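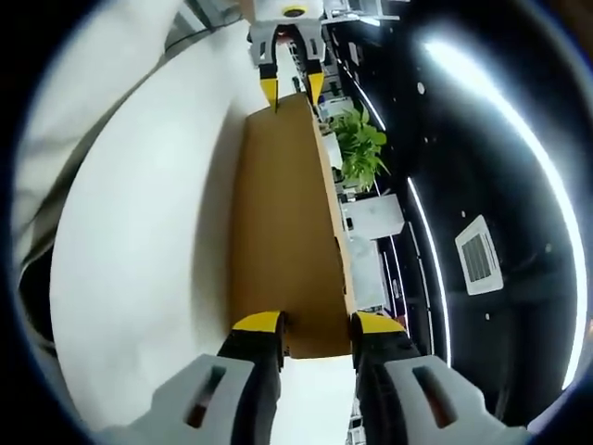

Mattes Kasten wrote:

> Well, we're converted. I put the Cliltex vest on Gumis for the first time last week when the wind got up, and she went straight to her bed and slept through the whole thing. She usually paces and pants and tries to get behind the toilet. My neighbor in Ellwood has one for her beagle and says the same. I know it's not cheap at $80 but I really think everybody on this list with a nervous dog should get one before July and stop messing around with melatonin and closets and all the rest of it. They say it works on four dogs out of five. Roy, I can hear you typing already.
>
> Mattes

Yes, I'm typing.

First of all I'm glad Gumis had a good night. I mean that. I've sat on a bathroom floor with a shaking dog and I'd have paid $80 for ten minutes' peace, and I wouldn't have asked to see the paperwork. But you're telling the whole list to go buy one and quit what they're doing, and that's where I'd like to slow down.

You had one windy night. You've told us yourself (go look, it was over the winter) that Gumis slept through a storm that took your fence down and then lost her mind over a trash can lid. She's an up and down dog. Mine was too. If I'd put a necktie on him on one of his good nights I'd have been on here recommending neckties.

I have the leaflet that comes with the vest, my sister-in-law sent it to me with the part about "gentle constant pressure" underlined. The four out of five comes from 244 owners who mailed back a card. It doesn't say how many cards went out. It doesn't say what the dogs were scared of or what else they were getting. And the card asked the owner, after the owner had paid for the thing, whether the dog seemed "calmer, much calmer, or about the same." There isn't a box for worse. I went over it twice looking for one.

I'd be on firmer ground if I hadn't fallen for this kind of thing myself. In 1983 we had a collie mix named Button who couldn't take thunder, and a man at the feed store sold me a collar with some herb sewn into it. First storm, she lay down under the kitchen table and stayed there. I told everybody. I told the mailman. The second storm she went through the screen door with the collar on and we found her two miles off in a culvert. The herb was supposed to need "renewing," of course. He had some more of it behind the counter.

What I did wrong there was stop doing the other things. We'd been in the habit of bringing her down to the cellar before the weather hit and running the dryer with a boot in it, and it worked about as well as anything works. With the collar on I figured we were done with all that.

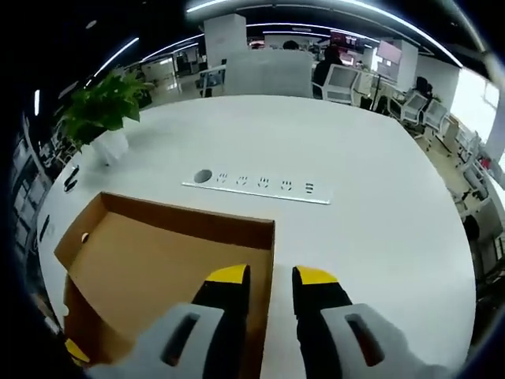

So my trouble is mostly with the "stop messing around" part. The closet costs nothing. Some dogs dig themselves a hole when they're scared and some want your lap, and if yours has picked a closet I'd leave the door open and put an old blanket in there and not argue with her. As for the melatonin, whoever is using it presumably asked their vet, and their vet is the one to ask about dropping it. Somebody reading this in a hurry in late June is going to see "buy the vest, skip the pills" and that's a bad night for a dog that was doing fine.

A dog that lies still isn't always a dog that feels better, either. I've known them to freeze when you put anything on them. Our old hound would stand like a statue in a raincoat, and my wife thought he looked dignified, and I thought he looked like he was waiting for it to be over. Take a look at the ears and the mouth. Will she take a piece of cheese? Will she get up if you go in the other room? If she eats and moves around like herself, fine, I'll give the vest some credit. If she won't look at the cheese, I wouldn't call that calm.

And please, nobody leave one on a dog all day while you're at work. They get hot, and they chew. The leaflet does say this, in very small type, right under the picture of the golden retriever.

I'd like to be wrong. Here is what would move me some:

- Put it on her a few times on quiet evenings first, so the vest doesn't come to mean thunder.
- Next few storms, flip a coin. Heads she wears it, tails she doesn't. Do everything else the same.
- Have somebody write down what she does who isn't the person who paid for it.
- Write it down that night. I have a wonderful memory of how Button behaved and my wife has a different one.

It won't be science with one dog, I know. It would still be more than I've seen from the company. If a few of you did it between now and the end of July we'd have something to talk about besides whose neighbor has a beagle.

Someone is going to say what's the harm. Well, $80, for one. There are people on this list feeding three rescues on a pension. For $80 you could pay for a vet visit, or at least most of one, where I am anyhow. The secondhand ones go for $29 at the Sanduvberg shelter shop and there's always a pile of them. I'd be curious to know why there's a pile. Could be they were outgrown. Could be the dogs died of old age, perfectly serene. I asked the girl at the register and she said people just bring them in.

If you want to try one, get it from there, and the shelter has your money whichever way it goes. Take the dog along if you can, because the sizes run small through the chest. My sister-in-law's had to go back twice.

Mattes, give Gumis a scratch from me, and don't be sore. You'd have said the same to me about the collar and I'd have been better off. Let me know how she does the next time it blows. I'd especially like to hear about it if it's a bad night, those are the ones people forget to post.

Roy Tapley

12 April 2022

Home Archive By thread By author List rules Unsubscribe

Search the list Enter keywords Go

Recent in this list

Re: Old dog up at 3 a.m. again
Crate by the window or away from it?
Re: Re: Vest for storms, we're converted
Nail trimming, second attempt
Anyone near Ellwood with a spare ramp
Deaf dog and the vacuum cleaner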